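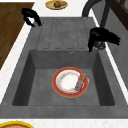

Looking After the Sink Cell: Speaker Notes

Slot is 46 minutes including questions. Talk slowly. Last time I finished early and had to take questions about the budget.

Slide 1. Leave it up while people find seats

Say hello. Say the cell is called Briron and that the name came with the folder. It is a simulated kitchen sink with two black grippers over it, and it takes more looking after than the real sink at my house, which has been dripping since May.

Point at the plate with the red rim in the basin, and the little package lying across it. That package is the job: it comes out of the sink, then the plate does. A toddler could do it, and a toddler would also not need a settings file.

Point at the right gripper, up by the faucet. Leave it there and say "we will come back to the faucet." Pause. People who have run one of these will groan.

Slide 2. What is in the cell

Two arms, one sink, one counter, some crockery. The scene file is Flemora. The arms load from their own file. Keep those two apart. We once had them in one file, and every time somebody moved a plate they also moved a shoulder.

Mention that the sink is gray stone and the grippers are black, so the view from above has good contrast until you get down into the corners of the basin, where it is dark. Anything that slides into a corner is hard to see on screen. Turn the light up before you decide an object has vanished. I have filed a bug about a missing object that was sitting in a shadow. It was closed very politely.

Slide 3. Morning checks

Read these out, they are on the handout too.

Load the scene with the arms parked. Look at it. I mean with your eyes, for a full minute, before pressing anything.

Open and close each gripper five times with nothing in it. Watch the fingers. If one side lags, stop and reload the arm file.

Let the plate settle. It should sit flat on the basin floor and stay there. If it hums, shivers or slowly sets off on a trip, the contact settings have been changed, and the person who changed them is at lunch.

Check the seed. Write it down on paper. Yes, paper.

Run one slow pass with both arms over the drainboard and back to park.

The whole list takes 13 minutes. Skipping it saves 13 minutes and costs you the afternoon.

Slide 4. The faucet

Okay, the faucet. It is a tall gooseneck and it stands just where the right arm would like to be. In the picture people see a solid spout. The planner sees whatever collision shape we gave it, and for a long time we had given it a box. A box around a gooseneck is mostly air, so the arm kept swerving to avoid nothing at all, with great dignity.

The repair was dull. We threw out the box and built the spout from short capsules that follow the curve. Then we did the base separately, as its own cylinder, so the fingers can work close to it without the planner throwing up its hands.

After the change we ran 167 passes overnight and read the contact log in the morning. Recommend the log. Do not recommend reading it before coffee.

If someone asks why we didn't just delete the faucet: we tried that. It went beautifully. Then we put the faucet back.

Slide 5. Grip settings

Plates and packages want different things. The plate gets picked up by its rim, so the approach angle matters more than the force. The package is small and light, and too much closing force in simulation can send it across the kitchen at a speed no snack has earned.

Start low on force. Raise it one step at a time. Save after each step under a new name. "final_new_2" doesn't count as a name.

Slide 6. When it breaks anyway

Order of suspicion: the last thing you edited, the thing you edited before that, the collision shapes, the time step, the physics engine. Everybody starts at the far end of that list. I did, for a week, and the trouble was a typo in the park position of the left arm.

Keep the old scene files. Ours go in the Melent folder, dated, and nothing gets tidied out of there without asking.

Slide 7. Questions

Handouts are by the door. If the projector dies, do slides 3 and 4 from memory and skip grip settings.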